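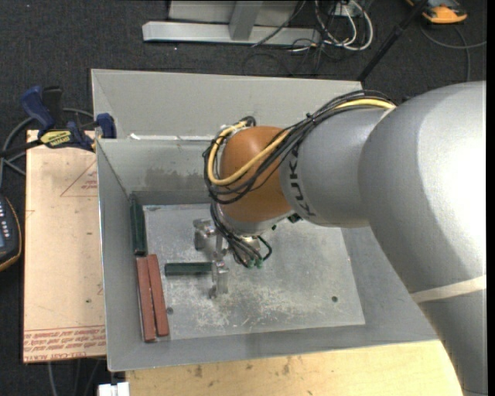

**Minutes - parts storage and bins, May 27, 2021**

Present: stores, assembly, purchasing. Korkov sent apologies.

**1. Gray metal bin**
Stores wants to keep it. Assembly pointed out that the floor plate is badly scuffed and there is a stain on the back wall. Purchasing has a quote from Suvaner for a new one at $1557, delivery extra. The meeting was not convinced that a new bin would look any better by December. No order placed. Stores to try cleaning the stain first.

**2. Red and green bars**
Proposal to give each color its own bin. Assembly asked what problem this solves and did not get much of an answer - the colors are easy enough to tell apart. Trial of 30 days agreed, with one objection noted.

**3. Bin liners**
Tawhiri claims its liner lasts 2000 loads. No test data came with the claim. Purchasing to ask for it, and for two samples, before this comes back.

**4. Labels**
Plusora labels peeled last time. Not discussed further.

Next meeting to be set once the samples arrive.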